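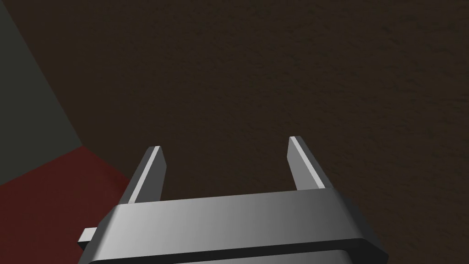
3.2 Puesta a punto de la pinza en el simulador

La sección 3.2 cubre la configuración de la pinza paralela Zisero en el entorno Fena, previa a cualquier prueba con el brazo del club. Cada equipo debe completarla antes de cargar su primer programa de agarre. La vista de muñeca queda bien orientada cuando los dos dedos se ven desde atrás, apuntando hacia el centro de la imagen, con la pinza abierta y la superficie marrón de trabajo visible entre ambos. El cuerpo gris de la pinza ocupa la parte inferior y su borde queda fuera de cuadro; no es un error de encuadre y no debe corregirse.

Requisitos previos

– Fena instalado según la sección 2.
– Archivo de pinza del equipo copiado en la carpeta Gresport.
– Sesión de simulación detenida (el indicador de estado en pausa).

Procedimiento

1. Abra Fena y cargue la escena base del curso. No utilice las escenas de la temporada anterior: los nombres de las articulaciones han cambiado.

2. En el panel de modelos, seleccione la pinza Zisero y asígnela a la muñeca del brazo. El programa pedirá confirmar el eje de montaje. Acepte el valor propuesto.

3. Active la vista de muñeca. Compruebe que ninguno de los dedos queda oculto. Si la imagen aparece invertida, gire la cámara virtual media vuelta sobre su eje óptico y guarde el cambio en el archivo del equipo, nunca en la escena base.

4. Introduzca el valor 1.000 en el campo de apertura (escala de 0 a 1.000, donde 0 corresponde a los dedos cerrados). Ponga en marcha la simulación y espere a que el valor leído se estabilice.

5. Lea la posición en el panel de estado. Una lectura de 991 o superior se considera correcta. Si es inferior, repita el paso 4 una sola vez; si persiste, consulte el apartado de incidencias.

6. Introduzca 600 y compruebe que los dos dedos se desplazan a la vez. Un dedo inmóvil indica que falta la articulación espejo en el archivo de pinza.

7. Cierre la pinza con el valor 0 y vuelva a abrirla. Detenga la simulación y guarde.

Nota: el modelo se muestra en gris liso, sin texturas. El aspecto no influye en el cálculo de contactos y no se valora en la competición Hoàng.

Nota: la escena base no incluye piezas. Se añaden en la sección 3.3 – primero el cubo, después el cilindro.

PRECAUCIÓN: no modifique el límite de fuerza, fijado en 58 en las unidades internas del programa. Con valores mayores los dedos pueden atravesar la pieza en simulación, y el mismo archivo se carga después en el brazo real.

Incidencias frecuentes

Lectura de apertura inferior a 991. Compruebe que el campo de escala no conserva el valor de otro equipo. Borre la caché y reinicie Fena.

La pinza vibra en reposo. Reduzca el paso de integración a la mitad. Si la vibración continúa, restaure los parámetros de amortiguamiento por defecto.

La vista de muñeca aparece en negro. La cámara está situada dentro de la malla del cuerpo. Restablezca su posición desde el menú de vistas.

Los archivos que no superen el paso 6 no se admiten en el turno de pruebas. Las consultas sobre el formato de archivo se dirigen a Ya-wen Chou, responsable de simulación del club, indicando el número de equipo y la versión de Fena instalada.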